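[모집] 빈 포대 정리 및 재사용 분류 참가자 모집

작성일 08/07/2018

Ondden 작업실에서 폴리프로필렌 직조 포대를 정리하고 분류할 분을 찾습니다. 흔히 '마대'라고 부르는 흰색 포대입니다. 곡물, 사료, 모래, 원두 부자재 같은 것이 들어 있던 포대가 접히고 구겨진 채로 저희에게 들어옵니다. 이걸 펴서 상태를 보고, 다시 쓸 것과 못 쓸 것을 나누는 일입니다.

먼저 말씀드리면 저희는 이 일을 '업사이클링 체험'이라고 부르지 않습니다. 작년에 그 이름으로 모집했더니 가방을 만들어 가는 줄 알고 오신 분이 많았고, 절반은 점심 전에 돌아가셨습니다. 가방은 만들지 않습니다. 기념품도 없습니다. 포대를 펴고, 털고, 보고, 쌓습니다. 지구를 구한다는 말도 저희는 잘 못 하겠습니다. 포대 한 장을 한 번 더 쓰는 것이 얼마나 도움이 되는지 계산해 둔 자료를 여럿 읽어 봤지만, 운반에 드는 기름값을 제대로 넣은 것은 드물었습니다. 그래서 이번에는 저희가 직접 기록을 남겨 보려고 합니다.

지난 회차에 들어온 포대는 2,843장이었습니다. 그중 바로 다시 쓸 수 있다고 판정한 것이 1,091장, 꿰매면 쓸 수 있겠다고 따로 빼 둔 것이 401장입니다. 나머지는 폐기했습니다. 솔직히 저희는 이 판정도 그대로 믿지 않습니다. 같은 더미를 다른 사람에게 다시 보게 했더니 결과가 꽤 달랐기 때문입니다. 이번 회차에서는 두 사람이 같은 포대를 따로 보고, 의견이 갈린 포대는 사유를 적습니다. 시간이 두 배로 듭니다. 답답할 수 있습니다.

작업 자리는 창가입니다. 직조 올이 벌어진 곳은 빛에 비춰야 보이기 때문에 큰 창 쪽에 자리를 잡았습니다. 창밖으로 나무와 건물이 보이는데, 전망이 좋다고 홍보할 정도는 아닙니다. 해가 드는 시간에는 눈이 부시니 챙 있는 모자를 가져오셔도 됩니다.

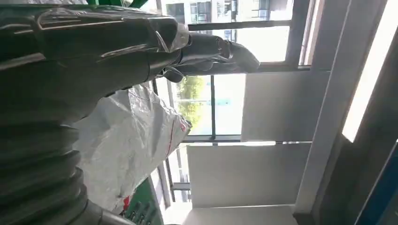

창가에 놓인 흰색 직조 포대. 가장자리에 붉은 선이 있다.

구김이 있다고 해서 불량은 아닙니다. 처음 오신 분들은 구겨진 포대를 전부 폐기 쪽으로 보내는 경향이 있습니다. 구김은 펴면 됩니다. 봐야 할 것은 올 풀림, 바닥 봉제선, 햇볕에 삭아서 손으로 문지르면 가루가 나는 부분입니다. 붉은 선이나 표시가 있는 포대도 그 자체로는 따로 취급하지 않습니다. 색깔 선이 등급을 뜻한다는 이야기를 거래처 몇 곳에서 들었는데, 말이 서로 달라서 기준에서 뺐습니다.

하는 일
- 포대를 펴고 안에 남은 내용물 털기 (실외)
- 올, 봉제선, 입구 상태 확인하고 기록지에 표시
- 판정별로 쌓고 묶기
- 의견이 갈린 포대의 사유 적기 (한 줄이면 됩니다)
- 끝나고 바닥 쓸기

하지 않는 일
- 재봉. 수선은 Delladia에 따로 맡깁니다.
- 차량 상하차. 운송은 Skimetport에서 합니다. 늦게 오는 날이 있어 쌓아 둔 포대가 통로까지 나올 수 있습니다.
- 사진 촬영 및 후기 작성. 쓰셔도 되지만 부탁드리지 않습니다.

이런 분이면 좋겠습니다
- 같은 동작을 세 시간쯤 해도 괜찮은 분
- 잘 모르겠으면 '모름' 칸에 표시할 수 있는 분. 이게 의외로 어렵습니다.
- 먼지에 민감하지 않은 분. 마스크는 드리지만 마스크가 다 막아 주지는 않습니다. 천식이 있으시면 신청하지 않으시기를 권합니다.
- 성인. 청소년 봉사 시간 인증은 하지 않습니다.

경력은 보지 않습니다. 자기소개서도 받지 않습니다. 예전에 받아 봤는데 잘 쓴 글과 포대를 잘 보는 눈 사이에 아무 관계가 없었습니다. '열정' '성실'이라고 쓰셔도 가점이 없습니다.

기간과 시간
11월 한 달 동안 진행하며, 한 번에 세 시간씩 오전반과 오후반이 있습니다. 최소 네 번은 나올 수 있는 분을 우선합니다. 한 번만 오시면 기준을 익히자마자 끝나서 기록을 쓰기가 곤란합니다. 첫 회는 연습으로 치고, 그날 판정은 집계에 넣지 않습니다. 연습한 날도 수당은 같습니다.

수당
회당 정액으로 드리고 금액은 신청하신 분께 시간표와 함께 서면으로 알려 드립니다. 장당 얼마로 계산하지 않습니다. 한 번 해 봤는데 다들 빨라지기만 하고 구멍 난 포대가 재사용 더미에서 계속 나왔습니다. 교통비는 별도로 드리지 않습니다. 장갑과 마스크, 마실 물은 있습니다. 식사는 없습니다.

준비물
버려도 되는 긴소매 옷, 앞이 막힌 신발. 검은 옷은 흰 보풀이 많이 붙습니다. 반지와 팔찌는 올에 걸리니 빼고 오세요.

신청 방법
이메일 제목에 '포대 분류'라고 적고, 이름, 연락처, 나올 수 있는 날과 시간대, 오전반/오후반 중 원하는 쪽을 보내 주세요. 같은 주소로 Ha 창고 정리 신청도 받고 있어서 제목이 없으면 섞입니다. 지난번 문의가 209건 왔고 그중 상당수가 '가방 만드나요'였습니다. 답은 위에 적었습니다.

선정 여부는 되신 분과 안 되신 분 모두에게 답장을 드립니다. 정원이 차면 이 글 제목에 '마감'을 붙입니다.

기록 결과는 회차가 끝난 뒤 같은 게시판에 올리겠습니다. 재사용 비율이 지난번보다 낮게 나와도 그대로 올립니다.

Ondden 작업실 담당자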